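February, late morning
by Cyrill Strebel

Back on the table-clearing notes, and I'm going to keep these ones chatty since Wendelin told me my last entry read like a tax form. Fair enough!

So the plan for today was the lunch things. I want a set of everyday stuff that somebody might leave behind after eating, spread out on the wood with no system to it at all, and then a tidy end state that any of us would look at and say yes, that's cleared. I've been fussing over the second half of that more than I expected. My idea of cleared is cups together on one side, food in a bowl, cutlery off the table. Wendelin's idea is a completely bare top with everything in the Dorham crate, lids on, done. We went back and forth over coffee for 20 minutes and settled on mine for the mornings and his for the afternoons.

First job was digging through the shelf for things that don't all look the same. I'm tired of the matching set from Wostero (six identical beakers, so dull) so I mixed it up a bit. The paper cups are from the coffee corner, please don't drink out of those, they've been on the shelf since we moved in. I like having the fruit and veg out too, it makes the place feel more like a kitchen and less like a stockroom.

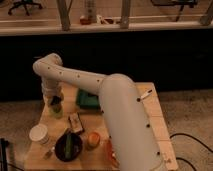 Yellow-green cup, paper cup, the black bowl with the long green vegetable, and the orange fruit on its own.

A couple of things to remember about laying out. The bowl wants to go down first, then the tall stuff, then the little bits in the gaps. I did it the other way around to begin with and kept knocking the paper cup over with my sleeve. Also the small metal cutlery nearly disappears on pale wood when the blinds are up, so I've moved it to the top of the checklist or I'll be sweeping it into the bin with the crumbs one of these days.

The see-through cup is my favorite thing on the shelf right now, lovely color. It does show every fingerprint, and I went over it with the Zürcher cloth twice before I gave up. If anyone is ordering from Zeltico this month, could you add 2 packs of the lint-free ones? I'll pay you back in cake.

Wiping down: I tried the damp sponge first and won't again. The top is unfinished and it soaks up water, and then I stood there for 90 seconds wondering if I'd made a stain. Dry brush, then a barely damp cloth along the grain, especially by the seams on the right where crumbs collect.

Still to do: write labels for the shelf, find a second bowl that isn't black, decide what happens to the fruit at the end of the week. I vote we eat it.

Comments

Wendelin R.
Still think bare means bare. Cloths added to the order, I'm holding you to the cake (lemon, please).

Cyrill
Lemon it is! And there's a blue bowl at my place you can have, small chip in the rim.

Wendelin R.
Chip is fine. Bring it in with the cake.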